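Ask the lead trainer at Dutwood what she did all spring and she laughs. "I held hands with a robot," she says. "I mean that pretty literally!"

Her group teaches arms to handle big molded plastic parts, the slippery, curvy kind that give ordinary grippers trouble. They started by guiding the arm by hand, one person pushing it through each move while the joints went slack. Then they switched to remote control, with the operator in a chair working a pair of handles and watching the feed from the wrist.

"By hand you feel everything," she says. "You feel the weight, you feel when the part wants to swing. But you're also standing in the way, and your elbow ends up in every recording. With the handles you're seeing what the robot sees, so you learn to work with that."

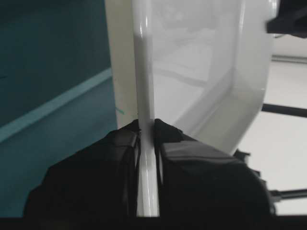
The hard part, she says, is the pinch. "You want both fingers flat on the rim before you pull. New people close too early, or they come in at a slant. I tell them to slow down for the last inch and then slow down again."

The project, called Lastell, has 2329 demonstrations saved so far. Of those, 1584 came from the handles. She threw out 490 others, mostly her own early ones, and she's cheerful about it. "They were terrible! I was gripping like I was trying to win something."

Some bad tries stay in on purpose. If an operator misses the edge, backs off and gets it on the next go, she keeps the whole thing, fumble included. "That's gold to me. I want it to know how to try again."

A second site in Rastemley gets its own set of handles in December, and she is already planning the training. Each new operator will spend 3 days on rims before touching anything else.

"People ask if that gets boring," she says. "I did it last Sunday for fun."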